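Sorting the play food, part two

4/15/22

I finished the play food this week. It took longer than the puzzles and longer than the train track, and I had put it off since October for that reason.

For anyone who didn't read part one: I have been going through the shelves at the toy library one category at a time, checking every set against its card. The blocks and trains are done. The play food was what I had left, along with the dress-up clothes, which I am not ready to think about.

The food comes to us as sets and goes out as sets, but it does not come back that way. A family borrows the market stall and the picnic basket in the same month, and by the time both are returned the eggs are in the stall and the coins are in the basket. So the first thing I did was stop believing the labels on the tubs. I tipped everything out and sorted by type instead. Fruit, vegetables, bread, meat and fish, packages, dishes, and a pile for things I couldn't name.

The vegetables were the biggest pile. We have a lot of carrots. We have two kinds of tomato that are almost the same size, one from the Rebane stall and one from a Clanditz set that was given to us before I joined. The Clanditz one is a little more orange. I held them up at the window to be sure and I still got a few wrong, which I only found out when the Rebane stall came up one short.

Washing was easy. Hard plastic went in the sink with dish soap and got rinsed. Wood got a wipe with a damp cloth and was dried right away. Fabric pieces went in a mesh bag on a cool cycle, and the felt lettuce came out flatter than it went in. I pressed it back into shape with my hands and let it dry on a towel. It is all right. It looks like lettuce that has been in a refrigerator for a week.

The pieces that hold together with hook-and-loop dots needed the most attention. You cut them with a play knife and they make a good ripping sound, so they get cut constantly, and the dots fill up with hair and carpet fuzz. I used a straight pin and then a stiff toothbrush. Nineteen pieces needed new dots. I had enough on hand for all but the bread, so the bread is in a drawer until I get to the store.

Then the cards. The old system gave every piece a line and you had to initial each one, and people quit doing it by the second page. I rewrote the cards so each tub has one short list, grouped, on one side only. Rūta Šimkus read them over for me and took out most of my adjectives. She was right about that. "Pepper, red" is enough to go on when you are checking a set in with three people waiting.

The whole category came to 1,466 pieces, which was more than I would have guessed. That includes the dishes and pans but leaves out the play money. I am not counting the play money again. If a set has a decent handful of coins in it, it goes out.

Some things I changed while I was in there:

Peppers, onions and anything else with a stem now ride on top in the vegetable tub. The stems were getting bent under the potatoes.

Cups and containers go in with the dishes, even if they came with a food set. Jagadeesh Chowdary thought they should stay with the food so kids have something to put it in. We went back and forth and I moved a few of the bigger ones back. So it's mostly dishes – but not all.

Anything with a crack goes out. I used to keep cracked pieces in case we found glue that worked. I have tried Wadum glue and regular wood glue and neither one lasted through a loan.

Nothing gets stored in the cardboard it came in. The boxes look nice for a month and then the corners go.

I ended up with a small pile of leftovers that didn't match any card. A wedge of something yellow, half a fish, and a lid that fits none of our pans. I put them in a shoebox marked "extras" and set it on the play table, where it got more use over the afternoon than the stall did. I may leave it there.

If you borrowed the picnic basket over the winter, please look under your couch for a slice of watermelon. It is about as long as your finger. No fine, just drop it in the return bin.

Next is dress-up. I need to borrow a second drying rack first.

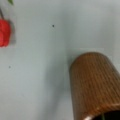
Tirkholm Toy Library – Sorting and Repairs Team
Red pepper at the left, big brown ribbed container on its side. Sets can be borrowed again as soon as the new cards are in the tubs.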